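ok thread. rules for robots doing kitchen and household tasks in a shared workspace. I've been writing our house rules for the Nudia bay and people keep asking for them so I'm just dumping them here. Rough. 1/

Context: two-armed unit, five-finger hands, doing boring stuff. Open the fridge, put the fruit away, close the fridge. The boring stuff is where the standards go quiet. Plenty written about cages and light curtains, not much about a fridge door. 2/

Rule zero. There's a written task sheet before anyone powers up. One page. What it touches, what it's allowed to touch, what it must never touch. If the thing isn't on the sheet the arm doesn't go near it. We had 16 sheets at last count and I've rewritten most of them twice

Doors are their own category. I will die on this hill. A door has a swing, a seal, a gap for pinching, and stuff behind it that can fall out. Treat it like a machine, it's a moving guard with a hinge. 4/

So for any door task the sheet has to say:
which door (upper or lower, write it down, don't say "the fridge")
where the fingers go
how far it opens
what the pull limit is
where the human stands, and it's never on the swing side

Pull limit for us is 47 newtons at the fingertip. Not magic, it's what we settled on at Todley after a lot of arguing and one very stretched gasket. Seal grabs harder if you've only just shut it, so wait a bit between runs instead of bumping the number up. People always want to bump the number up!! 6/

Also. The limit lives in the controller, not in the operator's head. Teleop people have great hands and terrible memories (me included). If the software can't enforce it then it's a wish

Fingers. Fingertip in the seam, thumb well clear. Do not let the thumb wander in behind the door edge because it "looks more natural." It looks natural because you have a thumb that hurts. The robot will happily leave its one in there and close the door on it. 8/ 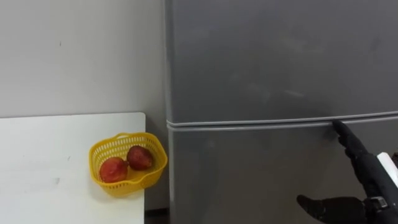

Gloves: check them at the start of every session. Fingertips first, then the web of the thumb, then the cuff. Torn tip = stop, swap, log it. No tape. I know the tape works. No tape.

Anything strapped at the wrist gets checked too, loose strap end near a hinge is a snag waiting to happen. Tuck it or take it off. 10/

Staging. Whatever's being put away sits beside the appliance, in a shallow basket or tray, within reach, and clear of the swing. Not balanced on the corner. Not on the floor. If you can't open the door fully without brushing the basket, move the basket before you start, not mid run

And use stuff that's ok to drop. Soft fruit is fine, plastic is fine. Nothing glass until a task has 200 clean runs behind it. Clean means no stops and no human hand in the zone. Someone at Shehu asked if a "small assist" counts as clean. No mate

Gap between bench and fridge: measure it and put it on the sheet. Things roll down there and then somebody reaches in to fetch them while the arm is live. Best fix is a filler strip. Second best is the rule, which goes: if it falls in the gap it stays in the gap till power is off. 13/

E-stop. One in the operator's hand, one on the wall by the entry, both tested before the first run. Tested means pressed, and you watch the arms go dead. Looking at the little green light isn't a test.

Oh and know what your arm does when it goes dead. Ours sags. If it's holding a door open it'll drag the door as it goes. Write that on the sheet as well, newcomers always assume it just freezes in place. 15/

Parked arm. If it's a one-arm task the other arm gets parked, properly, to the named park pose, and it's locked out in software. "It's not doing anything" isn't a park pose. Most of our near misses were the arm no one was looking at

Two people minimum for door tasks. One drives, one watches, and the watcher has no other job. No phone, no laptop, no labelling data on the side. Swap every 4 runs bc it's dull as anything and attention goes. 17/

Logging. Every stop gets a line, even the embarrassing ones. Time, task, what touched what. We use a Trolari template but a paper notebook on a string does the same thing. Don't put names in it or people stop wrting stuff down

Cleaning: wipe the door, the bench and the glove tips at the end of the day. Smudgy fingertips slip, and then you're chasing a grip problem that's really a dishcloth problem. Lost most of an arvo to that one.

Things I haven't got a good rule for yet: freezer drawers, doors that self close, and when it's someone's real lunch in there. Current answer for the lunch one is a seperate fridge. 20/

Next revision goes out in October. If your site does door tasks and you've got a pull limit written down somewhere, send me the number and how you measured it. Replies or DM, either's good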